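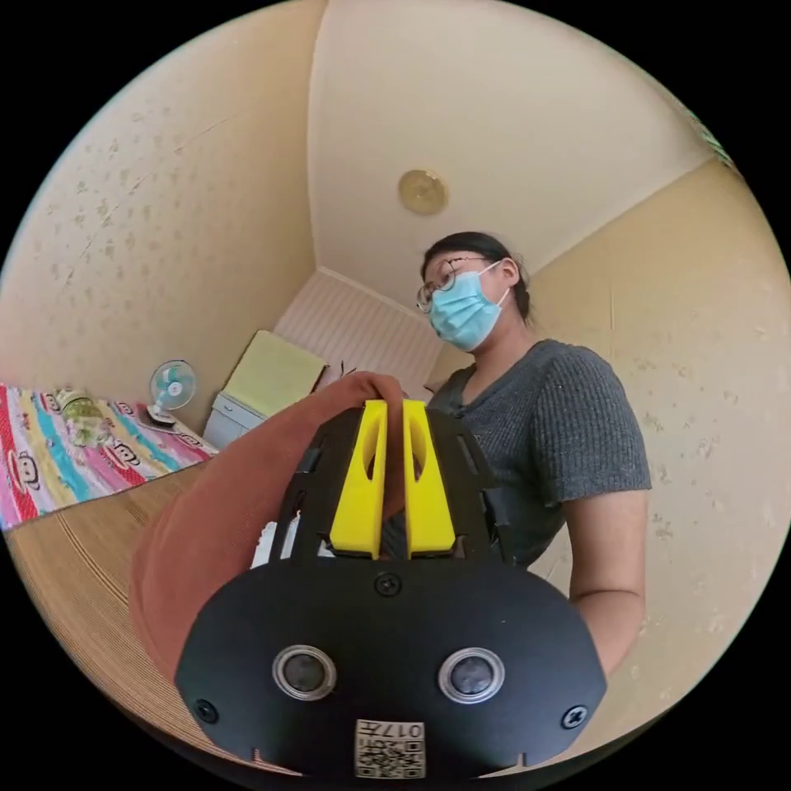
Zixuan Wan had been picking up laundry with her hands for the usual number of years before she decided to build something to do it for her. Her project, which she calls Rustent, is a home-built folding machine, and most of the work on it gets done in a bedroom. The part she has spent the most time on is the hand-held gripper, a black body with two tall yellow fingers that close on whatever is put between them. A rust-brown piece of fabric hangs from the fingers easily enough. Getting a machine to take hold of it in the right place is harder.

"Cloth has no fixed shape," Wan said. "You pinch one corner and the rest goes wherever it wants. A box is a box every time."

She started in April with Radek Procházka, whom she knows from the shared workshop in Tatasholm. He does most of the printing and wiring there, and she takes the parts home to try them out. The fingers are the sixth version. The earlier ones were shorter and had square tips.

"The square ones snagged," Procházka said. "On a knit they pulled threads. We lost one of my sweaters that way. So I tapered them and cut out the part near the top, and now they bend a little when they close."

The two do not always agree. Procházka wanted to build the arm first and worry about grasping afterward. Wan wanted to carry the gripper around by hand and record herself doing the job, so the arm would have something to learn from once it existed. They went with her plan. Her target is 1000 recorded grasps.

"It's boring work," she said. "Pick up, move, let go, again. I do 60 in a sitting and then my wrist hurts."

Asked why she works in a bedroom when the workshop has tables and better light, she said that laundry ends up on beds and floors.

"If it only works on a clean bench, I can't use it," she said. "My sheets have stripes and monkeys all over them. It has to find a plain towel on top of that."

The arm is still in pieces at the workshop. Two of the joints turn under power, and a third is waiting on a bearing that came in the wrong size. Procházka expects to bolt the gripper on once that is replaced. Wan would like to change the wrist mount before he does, and they were still talking about it when I left.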